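Dumine notebook, bench and tableware pages
Oct 11, 2003
Erdale, the long pale table

Picking up from the page with the coffee ring on it. I said I'd get back to the table finish once the second coat had its time, and it has had more than its time, so today was wipes and bowls and a lot of crouching down with one eye shut.

Where things stood this morning. The table has the Gallesik on it, two coats, rubbed back between them with the gray pad. I like it a lot more than the stuff we had on it in March, which went gummy under anything you left overnight. The old coat took the print of a mug and kept it! This one is harder and it is also much shinier than I wanted. I asked for satin. The tin says satin. I have read the tin several times. What we have is a shine you could check your teeth in, if you weren't fussy about detail, and every ceiling light has a twin down in the wood.

Yoga Setiawan thinks the shine will drop as it ages. I think it was the second coat going on too thick, and I put the second coat on, so I'm allowed to say so.

Room was 70 degrees on the wall thermometer when I started, and I didn't look again.

Things out on the table for the day:
green bowl, small, plastic
red bowl, small, plastic
the big white bowl
wipes

The two small ones came in the Kusuma box with the lids that don't fit. The big white one was here before any of us and lives on the right-hand end, where it's handy for dropping things into. I meant to put it away and kept not doing it, so it's part of the set now.

Started by setting everything down where it would normally get set down, no measuring, and looking at how the table reads from low and from one side. You want to see whether the finish fights with the objects. A little bit of reflection under the wipes is fine by me. A big smear of light running through the bowls would drive people nuts over a whole day. 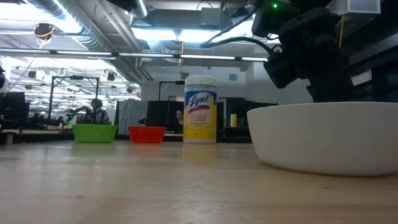

Small bowls set back, Lysol out in the middle, big white bowl nearest on the right.

So I was pleasantly surprised. You get a ghost of the Lysol can just under it and it's faint, it doesn't pull your eye. The grain still shows through too, which was the part I was worried about after the first coat went on looking like plain tan paint. Green bowl is the easiest thing to find on that table by a mile. I would happily have everything in that green. The red one is good too, and I keep writing "red" and then looking up and thinking orange. Yoga says red. The Kusuma order sheet calls it "poppy" and that helps no one. Writing red from here on so the pages agree with each other.

Then the wiping. My worry with the wipes is the finish more than the bowls. People here grab a wipe for everything — crumbs, pen, a sneeze, a general feeling that the table could be nicer — and I want to know what a month of that does before I sign off on doing the other tables the same way. I can't do a month in a day, so I did the dumb version: marked off a strip at the far left end with masking tape, and went over it again and again with a fresh wipe whenever the last one gave out. 25 passes, let it dry, 25 more, let it dry, and so on with a break for lunch until I got sick of it. Stopped at 126. That's an ugly place to stop, and the extra one is me not being sure if I had done the last one, so I did it.

What I got from the strip:

No color on the wipes. I was half expecting a tan stain coming off in the first few and there wasn't one. They did pick up a little gray early on, which I put down to dust from the pad.

Not sticky once dry. Pressed my thumb down and held it through a slow count, thumb came away clean. Left a thumbprint of course. Wiped it off.

Maybe a touch duller than next door. I say maybe. I could see it when I knew where the tape had been, and Yoga, who didn't know, pointed to a different bit of the table with total confidence. If it does dull down with wiping then I might get my satin after all, just by letting people be tidy at it for a few months.

The tape itself lifted nothing. Nice. The old finish came up in flakes with tape.

One thing I had wrong: I'd been doing the wipe and then drying straight off with a paper towel, out of habit. Yoga read me the directions off the canister (in the voice) and you're supposed to leave the surface wet for a while before it counts for anything. So the first set of passes was gentler on the finish than real use ought to be. I went back and did the later ones letting it dry on its own. It left faint streaks doing it that way. They buff out with a dry cloth but I suspect that in real life no buffing will take place.

Moved on to the bowls after lunch. Pulled the small ones in closer together and lined them up with the can so I could look straight across at rim height. 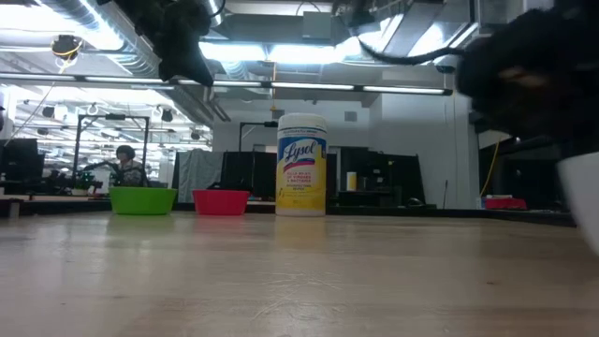 Lined up across the table. Smudges and fine scratches in the finish show from this low.

You can get the state of the surface from it far better than from anything I wrote down. Standing up and looking down at it I'd have called the table clean. Get low and there are smudges, and there are fine scratches as well, and I don't love the scratches. No idea how old they are. They could be in the wood from before and just filled over, or they could be in the Gallesik, and those are two very different problems. Ran a fingernail across a couple and couldn't feel an edge, so I'm leaning toward old ones sitting under the coat. Leaning, that's all. Put a question mark by it.

The red bowl's rim goes almost pink when the light catches it, so that's poppy and orange and now pink. Moving on.

Bowl notes. They're supposed to be the same bowl in two colors. They nest fine green into red, and red into green they stick, and you have to do that little twist to get them apart. I dry-filled each one level with rice and weighed it out: green took 19 grams more than red. That's more than I'd expect from my leveling (ruler across the rim, same ruler, same hand). I did it over with the same rice and got the same answer, so either the red one has a thicker floor or the sides come in more. I looked for a ridge and couldn't find one. For what we want on Dumine it doesn't matter at all, they only need to be two bowls a person can tell apart across a room, but it bugs me and I would like to weigh the next pair that comes out of the box.

Wiped both inside and out, then a rinse. Rinse matters if they're going to hold anything you'd eat from, and sooner or later someone will put pretzels in them. No clouding on either one. There's a fine line around the inside of the green that I thought was a crack and it was a hair. Mine probably.

The white bowl I only wiped on the outside. It was full of rice by then, see above. Its outside is completely matte, no shine at all, and I keep looking from it to the tabletop and thinking that's the finish I was after. Could somebody make me a tin of that.

Rice got on the floor. Most of it is swept up. If you find rice, it was me, and I'm sorry.

Things I want to do next, in no order:

Strip again on the right end, letting each wipe dry by itself from the start, no cheating with the towel.

One thin coat of Gallesik on the offcut under the sink, thin this time, let it sit and compare the shine. If thin gives me satin I'll do the other tables that way and leave this one be.

Water ring test. Cold glass, leave it through an afternoon. I keep putting this off since it means giving up the glass.

Ask Kusuma about the lids. Same question as last time, same as the time before.

More wipes. I went through a shocking amount and the can feels very light. Yoga wants the same kind again, I don't mind either way as long as they come up one at a time instead of in a long rope.

Tape off the table, strip corners marked in pencil on the underside edge so we can find it again. Bowls stacked green in red (NOT the other way). Left the white one where it was.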